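New start-of-run rules for the Flarden benches

From February, all benches in the Flarden lab follow the same start-of-run rules. Leokadia Zalewska and Tùng Cao wrote them after going through 60 recorded runs from the Soler and Clullach projects. In 17 of those the start state did not match the task sheet.

1. Tray first. Put the tray down empty and leave it where it is until the run ends. Moving it between attempts means a new run number.

2. Blocks next. Each block gets open table on all sides, so the fingers can come down without touching anything else. The pink cube and the green cube both start outside the tray.

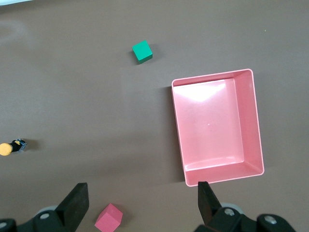

3. Hands out. Stand behind the floor line before you enable the arm. If you need to reach in, press stop first – pause is not enough.

4. Clear the table of tools. Pens and screwdrivers go back on the shelf, and anything left out is written in the run log.

5. Check the fingers. They should be open at the start. Look over the screws on the gripper every 18 runs and initial the sheet.

The Amurport bench keeps its old sheet until its arm is back from service. Send corrections to Tùng by the end of the month.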